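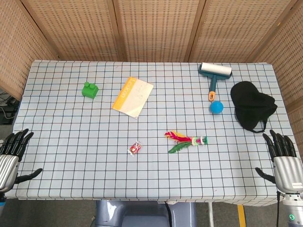 Swap Shelf Opens Again at Nasurdale

After a long break, the swap shelf on the second floor of the Nasurdale community house is open again from 4 Aug 2021. Many members wrote to us and asked when they can bring things, so we are glad to give the answer at last.

The rules are almost the same as before. You may bring up to five small items on each visit, and you may take the same number home. Please bring only clean things which still work. We accept toys, kitchen tools, stationery and thin books. Clothes and large electric items should go to the Drarent collection point, as in February.

New is the paper card. Shu-fen Tse will give you one at the desk, and she writes your visits on it. Old cards from last year are also good until they are full. In the last season 52 families joined and 400 items found another home, so we hope to see the same families and also new ones.

If you like to help with sorting in the evening, please speak to Pak-hei Ho or leave a note in the box near the stairs.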